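Collisell growers win January start for open onion sales

7/6/20

Onion growers in the Collisell district will be free to sell direct to shops from January, after members of the Nesen marketing pool voted to end its sole-seller rule. All 273 licensed growers are covered. The levy stays at 2 per cent. Packing firm Drukari will keep buying through the pool until its contract ends.
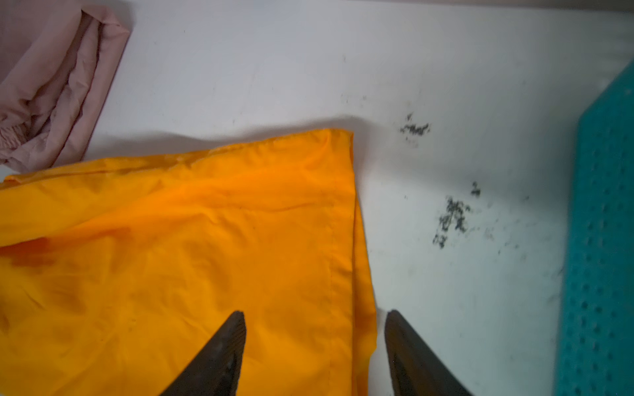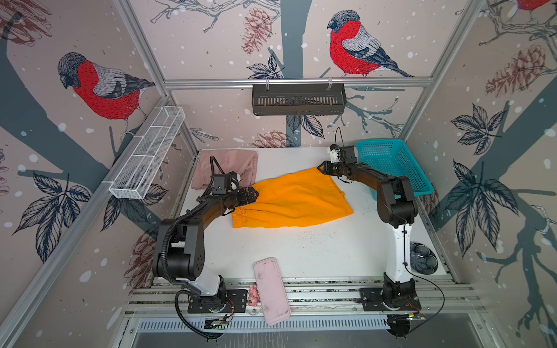
Alcides Damasceno said the levy should have gone as well, and that small growers would feel it most.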